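Notebook, Vokitz bench, January

Second go at the small display stand. Margit Balogh wants one for the front counter at Koltesden, and she wants it "useful," a word that has so far cost me two mornings. The stand in question is the black one: an oval tray for putting things in, and a T-shaped rack behind it for hanging things from. Item 3161 in the Jusau list, described there as a jewelry and key organizer. I have no jewelry to speak of and one set of keys, so the plush toys have been drafted.

Setup

Started 11:00. Cleared the pale wood table down to the stand and the toys. Wanted to know first whether the tray looks better with a toy in it, next to it, or nowhere near it. The one with the dark hood and the purple bow is the difficult customer. Big head, padded bow, ears in all directions. Laid on its back against the outside of the tray, it takes over completely and the tray turns into a backdrop.

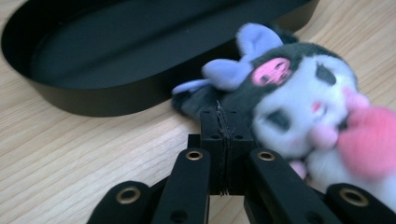

Notes on the tray

Plain matte black, decent height to the wall, flat floor. Good shape for rings, coins, the odd screw. I would not buy it as furniture for a toy with a head that size. Black on charcoal is also a poor match. The bow is the only part that reads from across the room, and the bow is the part Margit said was "a bit much."

Dust shows on that finish. There was a speck in it during the toy trials and it bothered me all out of proportion. Wipe before Margit sees it.

Asked Magyar for a quote on the same tray in gray. Minimum order is 2000. We need one. Left it there.

Notes on the rack

Four pegs under the bar. They point down, so anything hung on them wants a loop with some give in it. A stiff tag on a short cord would be my last choice. Left the little gray ring hanging between the two pegs on the right and started to like it there, which I put down to the hour.

For the next round I moved to the smaller gray-and-white toy, sitting up to the left of the tray. Much better scale. White belly, dark ears, a bit of pink, and you can still see there is a tray. The red long-handled thing with the clip on the end came over from the other side. I have called it four different names today and none has stuck, so it goes in the inventory as "red tool, long" – no. 61, for anyone checking. 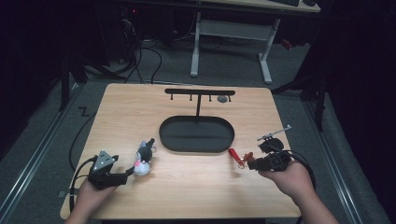
Where this leaves us

Small toy beside the tray, hood-and-bow toy on the shelf above the counter, where it can be a bit much in peace.

Tray stays clear for actual customer keys. Koltesden loses a set a week by Margit's count and I suspect most of them are hers.

Still to do: felt pads for the base, a decision on the gray ring (stay or go), and a proper name for the red tool. Check the counter depth before carrying anything over – I measured it last time from memory and we all remember how that went.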